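Speaker notes – "What Happens to a Band When the Singer Goes"
Community music night, library meeting room, 7 pm start

Opening

Thank everyone for coming out on a cold night in June, and thank the library for letting us use the good speakers. Remind people that the tea urn is at the back and they're welcome to get up whenever they like, because I do tend to go on a bit once I get talking about music!

Start with a show of hands. Who has ever gone along to see a favourite band and found a different person at the microphone? Let the groans happen. Give them time to tell the person beside them which band it was – this always gets a room warmed up better than anything I could say.

Then explain that I'm going to use one band all the way through, a band most of them won't know, and that I chose them because I followed them from the pub days and still have all the records. The band is Ostside. Four-piece, two guitars, loud, a bit theatrical, and very dear to me.

The first line-up

Play the opening of "Ratent" from the first album (track 3 on the disc, not the one marked on the sleeve, the sleeve is wrong). Let it run to the end of the first chorus and fade it down slowly. Don't talk over it like last time.

Points to make while they've still got it in their ears: the singer sits a little behind the beat, and the drummer waits for him. The guitars leave a gap in the middle of the sound, and that gap is where the voice lives. When people say a band "isn't the same" after a singer leaves, this is very often what they mean, even if they'd put it down to the voice itself. The songs were built with a hole of a certain shape in them.

Mention the early shows at the Rodrigues Hotel, where I saw them play to 23 people and a dog, and where the band carried their own gear down the back stairs. The bar's gone now and I believe it's flats. Tell the story of the blown fuse if time allows, otherwise save it for questions.
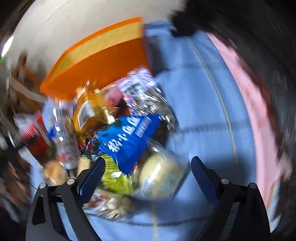 The split

Go gently through this part. Some people like gossip and I don't have a lot of it to give them. What I can say is that the singer left after the second album, that both sides wanted to keep the name, and that for 2 years there were posters up around town for two bands with nearly the same lettering. I bought a ticket to the wrong one and had a lovely time regardless.

Explain in plain terms how the name question usually gets settled. Sometimes there's a written agreement from the early days. Very often there isn't, and everyone has to sit down and work out who owns what: the name, the logo, the old recordings, the right to sell a T-shirt. In Ostside's case the three remaining members kept the name and the singer went off and called his new group Fimix, after one of their old songs. Both bands went on playing the first album, and as far as I know both still do.

Ask the room: which one would you go and see? Let a few people answer. There's no need to steer them anywhere.

Two versions side by side

Play the later live recording of "Ratent" by Ostside with the new singer, then the Fimix version straight after. Check the volume between the two, as the second is a good deal louder and I gave the front row a fright at rehearsal.

Things to listen for: the new singer comes in ahead of the beat, so the whole band has shifted forward to meet her. It's a quicker, brighter song. The Fimix one has the old voice, lower and rougher with the years, and a keyboard where the second guitar used to be. I cried the first time I heard it, and I don't mind telling people so.

If someone asks which is the "real" one, say that I own both and play them on different sorts of days.

Practical bits before the break

The break is 20 minutes. The lending shelf has my spare copies of the first two albums, and there's a sheet to sign if you take one home. Please do bring them back, one has been missing since the summer before last.

The library's listening collection is up to 110 discs, all donated, and they'd be glad of more, especially local bands on small labels.

After the break

Open questions, then the fuse story if I haven't told it. Finish with the slow one from the second album, lights down if the switch is working, and stack the chairs by the side door on the way out.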